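Slide 1. Say who I am, then admit the title was Pin-yu's idea.

Slide 2. The Ngubane cell: one arm, one two-finger gripper, one counter. We run every job in the simulator before anyone touches the real thing. (Pause for the person who asks why. There is always one.)

Slide 3. Upkeep. The log has 691 entries, and 14 of them say only "weird." Mandla wrote five of those and stands by them.

Slide 4. The Monday check, in order. Home the arm. Open and close the gripper five times. Look at the finger tips. Reload the scene file — the saved one, please, and never the one called final_final. 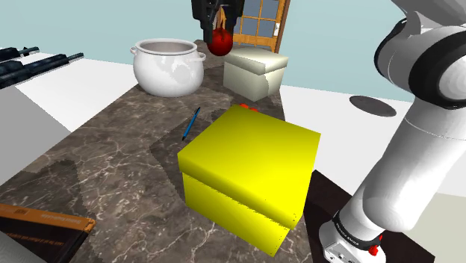
Slide 5. Grip force. We had it set for a box lid, and round things kept squirting out like soap. Lowering the closing speed did more than squeezing harder, which took me most of November to accept. Show the two plots. Don't read the axes aloud.

Slide 6. Open problems: shoulder drift after a long run, cable wear at the base. Thank Mandla and Pin-yu, take questions, find coffee.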